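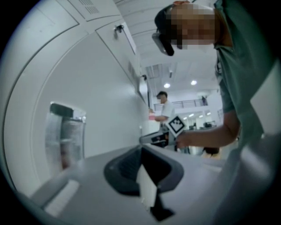

Slide 1. Thirty-seven rules and who reads them

Fifteen minutes plus questions. Vimala is keeping time, look at her at slide 4.

Open with the number. The Gonau handbook for hand-held gripper work has 37 rules in it. I helped write some of them and I couldn't recite them. Ask for hands: who has read one of these handbooks to the end? Then who has signed a sheet saying they did? Wait for the laugh, if there is one.

My position, say it early: most of our good practice is copied from the last group's good practice. Some of it is sound. Very little of it has been tested by anybody in this room, me included.

Slide 2. What I mean by a rule

A rule tells a person with a gripper in their hand what to do next. "Operators should be mindful of their surroundings" fails. "Don't start a take while someone is standing at the counter you're about to use" passes. You can see whether it was followed.

Read out the Brava sentence about "appropriate tracking conditions." Ask what it forbids. I have asked three people and had three answers.

Do not get into the Nira argument here. If Ok-hee brings it up, say slide 5.

Slide 3. Markers

Point at the marker on the gripper in the opening picture. Square, black and white, white border. Every handbook I've seen has a line on keeping it visible. Visible to what? The head rig, the other gripper, a fixed camera? They're different demands and they pull a person's arm in different directions. The Kandasamy version just says "visible at all times," and anyone who has reached inside a cabinet knows how long that lasts.

What I'd write in its place:
Name the camera that needs the marker.
Say what to do when it goes out of view (carry on, or stop and mark the take).
Check the mounting before the first take and again after any knock.

Second one is the one people skip. Leave a pause.

Slide 4. The room 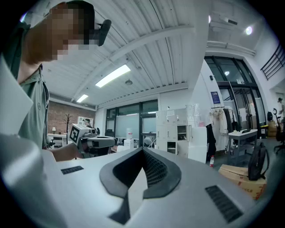 Second gripper with its marker cube, lockers and glass entrance in the background.

Ask the room what they would fix before starting. Let them talk, a minute at most. Somebody will go for the backpack against the folding table. Fine, bags off the working area is a decent rule and it's free.

Then ask whether the lockers with open doors matter. I don't know! Our handbook says the room must be "tidy," and I have heard Gunārs and Keerthana argue over whether tidy helps at all, given that the robot will end up in places where people leave doors open. Gunārs wants everything shut. Keerthana wants it left alone and written down. I lean toward Keerthana, mildly, and neither of them has numbers.

The part I'm firm on is people. Both pictures have someone in the background as well as the person holding the gripper. A rule about bystanders has to cover the ones at the far end of the building too: who tells them, what they're told, and where they go if they'd like to stay out of it. A notice on the door is weak. I'd want a spoken yes.

Check Vimala. If past nine minutes, skip the backpack discussion when giving this again.

Slide 5. Checklists, and the Nira question

Nira's checklist runs to 50 lines. I believe they're serious people. I also believe that no tired person ticks 50 lines truthfully before lunch and then again in the afternoon. Ok-hee's reply is that the list is for training and gets shorter with practice. Give her that fairly, then ask where the shorter list is written down.

We cut ours to 24. I can't claim the work got better. Complaints went down, and that may only mean people liked the shorter form.

Slide 6. What would change my mind

Take any one rule. Drop it for a month in one room and keep it in another. Compare the takes you had to throw out. Publish it even if it's dull. Indira Chowdary has offered to hold the results if at least two groups join in, her sign-up sheet is by the door.

Until then, please stop calling it a standard. Call it a house rule and put a name and a month on it, so we know whom to ask.

Questions. Likely ones:
"Isn't a vague rule better than none?" Sometimes, for a week.
"Who enforces it?" Whoever is holding the other gripper.
"Where do I get your short list?" From me, and please mark it up.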